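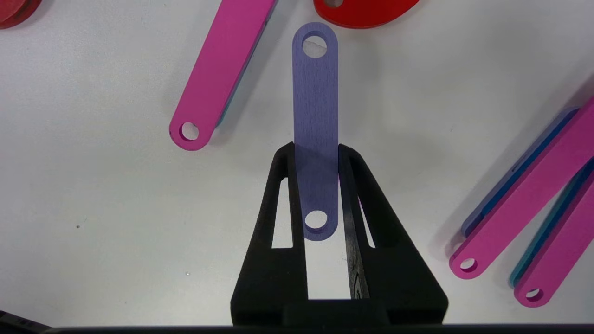
Why do people use such plain colour words when they sell their things online?

Mostly because they're writing for a stranger in a hurry, and a plain word is the one a stranger will type into the search box.

That's the short version, anyway. The longer one took me most of the spring and a lot of tea. I collected 154 listings from Femow, the second-hand site, all posted in March and all for household bits and pieces: curtains, mugs, lampshades, a great many cushions. I kept the seller's own title and description and threw away the price. Then I went through every listing and wrote down each colour word, once with the photo hidden and once with it showing.

I had expected a bit of showing off. Paint charts are full of it, and so are the catalogues from Sitier and Irker that I used for comparison, where a grey rug is hardly ever just grey. On Femow the sellers got by on nine words for nearly everything. Blue did a huge amount of work! It covered navy school bags, a washed-out duck-egg teapot and one blanket that I'd have called green until my dying day.

The hard part was the stretch between blue and purple. Sellers who had to pick a word there tended to pick twice, so you get "blue/purple" in the title and then "lilac" further down (or the other way round, which annoyed me when I was filling in my table). Reds and yellows gave far less trouble. My guess is that buyers complain more about blues that arrive looking purple, so sellers hedge, but I didn't ask anyone about returns and I can't prove it.

Pinks were odd too. Magenta is a word plenty of people know from printer ink, and so is cyan, yet neither turned up in my Femow listings at all. Strong pink things were "bright pink" or "hot pink", and greenish blues were "turquoise" whatever the actual shade. With plain objects set down on white, like the bars in Figure 1, I'd reach for the ink words without thinking. Give me a cushion of the same colour and I'd say pink, and I suspect that has more to do with cushions than with colour.

Figure 1. Magenta, cyan and light blue plastic bars on a matte white tabletop.

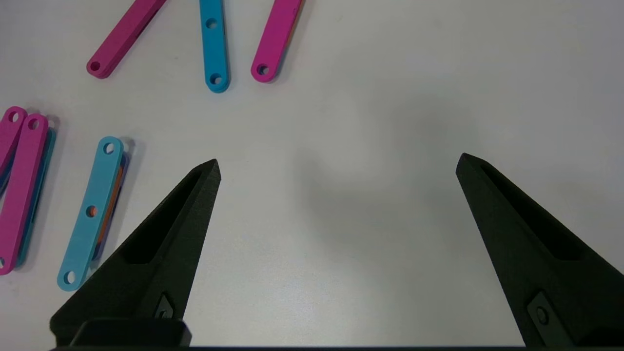 4.2 Second words and what they do

Seven of the words kept company with a second one, usually "light", "dark" or "pale". I've treated these as separate entries, following the scheme from the Sengar project, although I went back and forth on it - "light blue" feels like one name to me and "light brown" feels like two. Sellers put the second word in the title far more often when the item was fabric. Mugs and plates made do with one.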